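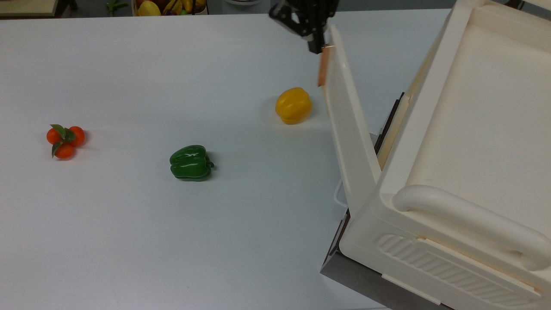
Two peppers, a cluster of tangerines and the storage box on the test table, with the gripper at the lid. Photo: Ustarside

Ustarside releases planner update for lidded containers

Ustarside has released a new version of Trastedach, its motion planning package for manipulators, with a reworked treatment of hinged lids and other parts that move during a task. The update went to existing licence holders in February and is now open to new users.

Earlier versions of the package held a container as a single rigid body. If a lid was raised or lowered, the operator had to swap one collision model for another by hand, or write a script that did so at a fixed point in the task. The new version stores the lid as a separate body joined to the container by a hinge, and updates the hinge angle from the depth image before each plan is requested.

"A lid at 80 degrees and a lid at 95 degrees are different obstacles, and the old model only knew open and shut," said Vesna Stan, who leads the planning group at Ustarside. "Most of our failed plans near a box came from that. The arm was avoiding a panel that was somewhere else."

The angle estimate is made by fitting a plane to the points that fall inside the lid's swept volume. Where too few points are returned, which is common with pale, smooth plastic, the planner keeps the last accepted angle and widens the safety margin on both sides of the panel. Users can set the margin for each container in the configuration file.

The company tested the release on a tabletop sorting task using produce and a cream-coloured storage box with a hinged lid. The task set includes bell peppers and tangerines, laid out separately on a white surface. According to the release notes, 3,000 planning requests were logged during the trials, of which 891 involved a path that passed within the safety margin of the lid. Results for those requests are listed separately in the notes, together with the hinge angle recorded for each.

Grasp selection has also changed. The planner previously ranked grasps on the item alone and then checked whether the arm could reach the container with the chosen grasp. It now scores the pick and the place together, so that a grasp which would bring the wrist against the raised lid is discarded before the arm moves. Doina Nedeljković, who wrote most of the scoring code, said the joint search is slower on the first request and faster on later ones, as container poses are cached.

"You pay for it once per box position," she said. "If somebody nudges the box, the cache is thrown away and you pay again."

Clusters remain a weak point. The perception module may label touching fruit as one item or as several, depending on viewing angle, and the planner takes whichever answer it is given. A setting has been added that holds the label fixed once a pick has begun. Nedeljković said a proper fix would have to come from the segmentation model, which is maintained separately and is not part of this release.

Fustwood, which uses the package on a packing line for mixed vegetables, had access to a pre-release build. Othmane Lahlou, a controls engineer at the firm, said the change removed a set of hand-written waypoints that his team had kept for each type of crate.

"We had 16 of those files and they all went out of date at different times," Lahlou said. He added that the new configuration format took longer to learn than expected, and that the error message for a badly defined hinge axis does not say which container is at fault. Ustarside has listed the message as a known issue.

The release also adds a replay tool, which steps through a stored plan and shows the lid angle, the active margin and the rejected grasps at each point. Logs are kept for 30 days by default. Plans saved by earlier versions can be opened in the tool, but without hinge data.

Container files written for the previous version will load unchanged and are treated as rigid until a hinge is defined. A conversion script is supplied for boxes with a single lid. Double-flap cartons have to be described by hand, and sliding covers are not supported. Stan said sliding joints are planned for the next version but gave no date for it.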